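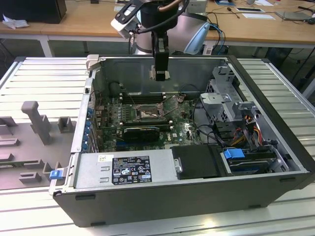 **Ticket:** Upgrade to lie-flat seat paid, still showing economy
**Opened by:** Snædís Fogh
**Handled by:** Joscha Wendt, Nollden traveler support
**Status:** Waiting on partner

## Problem

Customer booked a round trip on Vullovska Air through our site and used 80 upgrade credits on the outbound overnight leg. The credits left her Nollden account right away. The airline's app still has her in economy, seat 31C, and won't let her pick a business seat. Travel is in September.

She also sees two charges of $133 on her card and expected one.

## Log

**9:10** — Checked the booking. The upgrade shows as "confirmed" on our side, with no new ticket number. The fare class never changed, so the airline is still reading the old ticket.

**9:25** — Asked customer to log out of the app and pull up the trip again with the airline's record locator. She had been using ours. Same result, seat 31C.

**9:50** — Looked at the charges. One $133 is the upgrade co-pay. The other is an authorization from a first attempt that timed out at checkout. It's pending and should drop off in some 4 business days. Told customer to write back if it posts.

**10:40** — Called the Ackermann desk, who issue tickets for this carrier. Business seat is held in the reservation but the reissue failed. They put it back in the queue and asked us not to touch the booking until it clears.

**11:15** — Customer asked if she could cancel and rebook. Advised against it — the held seat would go back into inventory and the credits take longer to return.
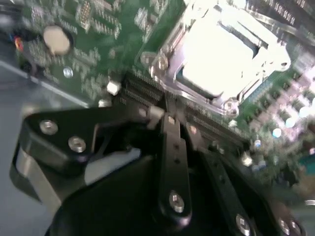 ## Next steps

- Ackermann to send the new ticket number. If nothing by 4:00 pm, call again and ask for a manual reissue.
- Once ticketed, confirm seat and meal choice with customer.
- Check that the connecting leg on Usisex stayed in economy as booked.
- Leave ticket open until the pending $133 is gone.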